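4.2 Your first two-handed packing run

By now both grippers should be switched on and resting on the table, and everyone on your team should have had a turn at squeezing the handles.

1. Set the open cardboard box in the middle of the table, where both partners can reach it comfortably.

2. Pick up one item with each gripper. Close slowly, and stop as soon as the pads hold -- thin plastic dents easily!

3. Bring both items over the box and call out "ready" before you lower anything.

Note: Raquel Garcia keeps spare pads in the Ririco drawer, so please ask her if yours feel slick.

Caution: Keep loose sleeves and fingers away from the rivets while the jaws are closing. 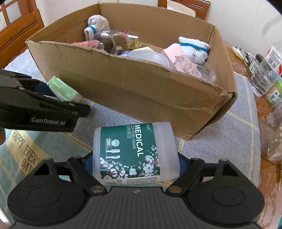 Step 3: cotton swabs in one gripper, green and white item in the other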